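Search this guide Enter keyword Go

Plulleo Play Kitchen - Set-Up Guide
Section 4: Countertop, Hooks and Cookware

Complete Section 3 before you start. The cabinet must stand level against a wall.

1. Press the stovetop into its opening until the edges sit flush with the white countertop.
2. Lower the dark gray sink into the opening to the right of the stove. Push down on all four corners.
3. Fit the faucet behind the sink and tighten it by hand.
4. Hang the wooden spoon and the slotted utensil against the tile backsplash. The steel pot goes below them.

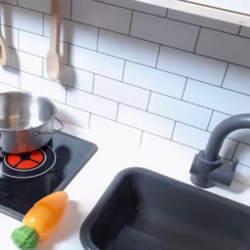 Can the tile panel be cleaned with a kitchen spray?
Use a damp cloth and mild soap only. Sprays can lift the panel at the corners.

CAUTION: The hooks are for the utensils supplied. Do not hang anything heavier than 200 g.

5. Peel the clear film off the stovetop - start at a front corner and pull slowly.
6. Check that the small control panel is at the front edge, with the red burner icons showing.
7. Set out the pot, the play food and the blocks. Keep the pot on a rear burner so the front stays free for play.

NOTE: The pot is a toy. Never use it on a real stove. 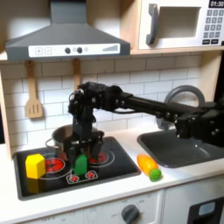

Fig. 4-2. Stovetop with pot and blocks; carrot on the counter by the sink.

8. Store spare screws in the bag marked 79. Replacement parts are listed in Section 7.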